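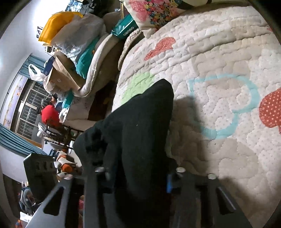
Trutari Home Tasks Working Group
Minutes, 2018-11-06

Present: Annatjie Fourie (chair), Dineo Msimang, Karabo Mabuza, Troels Kjærgaard (by phone, dropped out twice)
Apologies: Annatjie Coetzee
Minutes: Karabo

1. Last minutes
Accepted. Dineo wants "folding solved" in item 3 changed to "folding attempted". Agreed, changed.

2. Bedroom chores
Annatjie F. back on whether bed making should stay on the list for next year. Main trouble is still quilts. Gripper can pinch an edge ok on plain sheets, gets fussy with quilted stuff, stitching confuses the depth estimate and the fingers come down short. Troels thinks patterned covers are worse than plain. Dineo not convinced, says its the puffiness and colour has nothing to do with it. No data either way. Needs a proper test.

Pillows: better. Lift and place fine, plumping is a joke (Annatjie's word, asked for it to be minuted).

Discussion of clutter. The Cendlow people only ever test in a bare room with one bed and one pillow. Karabo: real bedrooms have boxes, bags, blankets, a chair with things on it, and the arm has to get past the lot before it touches the bed. Dineo: then we should be honest that "makes a bed" means makes a bed in a show home. Some back and forth. Agreed the wording in the Gidska report needs to say what kind of room.

3. Numbers so far
1381 grasps logged since September. Of those 159 on quilts or bedspreads, the rest mostly towels and laundry. Not enough quilts. Troels to ask if home sessions can favour bedrooms for a bit.
Towel folding: 5 clean folds in the last batch. Batch size not written down, Karabo to find out.

4. Shop floor
Pillay have asked again about shelf facing for the small stores. Troels says tins and cartons yes, within a year maybe. Soft packets no, they slump and the scanner loses the edge. Line dropped here, picked up again after a few minutes.
Dineo asked who restocks while the machine is learning. Answer is the same staff as now, plus they have to watch the machine. So more work for a while. Pillay should be told that plainly before they sign anyhting.
Fourie to ring them.

5. Can they do chores yet
Went round the table as we do every time.
Annatjie F.: single steps yes, whole chores no.
Dineo: no. Would still rather do her own bed, takes her two minutes.
Troels: closer than last year, mostly on towels.
Karabo: depends who tidies up first.
Left as is for the report, all four views to go in.

6. Actions
Troels - quilt test, plain v patterned, same thickness. Plan by next meeting
Karabo - batch size for towels, tidy the log
Annatjie F. - ring Pillay, redraft Gidska wording
Dineo - chore list, strike plumping
Annatjie C. - travel claims, still outstanding

7. Other business
Heater in the meeting room again. Parking passes run out end of the month, see Dineo.

Next meeting same room, time tbc. Closed 6 minutes over.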